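双腕作業セルの次年度更新計画と予算要求の受付について
設備計画だより 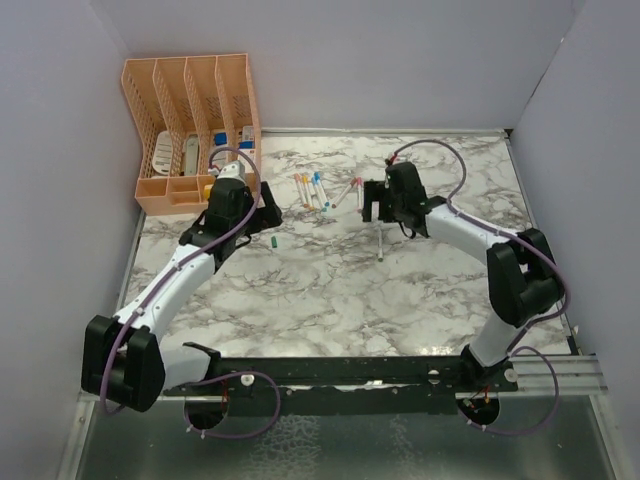 第16号 2ページ

文具の仕分けと整頓を課題とする双腕作業セルについて、次年度の更新計画がまとまりましたのでお知らせいたします。現行のセルは、三方を淡色の壁で囲んだ作業台の手前にレールを渡し、左右のアームをボルトで固定する構成です。キャップの色が異なるマーカーとデスクオーガナイザーを用いた課題は、今後も標準課題として継続いたします。

1.更新の対象
今回の対象は、グリッパー、ケーブル保護部材および天板の三項目です。アーム本体は前回の保守点検で継続使用可と判定されており、更新の対象に含めません。グリッパーについては、Nitport製とZaltora製の二案から見積書を取得済みです。いずれも既設の取付部に適合しますが、Zaltora案には変換部材が別途必要となり、納期は発注後16週と回答を受けています。

2.予算の見込み
更新費の総額は400万円を上限とし、このうちグリッパー一式にほぼ半額を充てる見込みです。予備の指部品は80万円以内で別枠計上といたします。ケーブル保護部材はVoßの標準品を採用し、消耗品費で処理します。天板の張り替えは施設整備費の扱いとなるため、本計画の総額には算入しておりません。
保守契約については、Pleltellとの現行契約が2月末に満了します。更新後の機器を契約範囲に含めるか、別契約とするかは、相手方の見積条件を確認したうえで決定いたします。契約が二本に分かれる場合、請求の締め日が異なることがありますので、経理担当窓口への事前連絡をお願いいたします。

3.各部署へのお願い
増設または仕様変更を希望する部署は、所定の様式に次の事項を記入し、設備計画室まで提出してください。
・対象とする作業の内容と、扱う物品の寸法および材質
・年間の稼働予定時間
・設置場所の電源容量と床面の余裕
・単価50万円を超える付属品の有無
単価50万円を超える付属品がある場合は、相見積もりの写しを必ず添付してください。添付のない申請は受理できません。また、細径の筆記具のように把持位置の精度が求められる物品を扱う部署には、指部品の形状について個別に照会することがあります。

4.工事期間中の利用
機器の入れ替えに伴い、当該セルは一定期間利用を停止いたします。停止の日程は納期の確定後、本紙および予約画面に掲載します。期間中に利用を予定している部署は、代替セルの予約を早めにお済ませください。代替セルは単腕の構成であり、両腕を要する課題には使用できません。

2026年5月18日
設備計画室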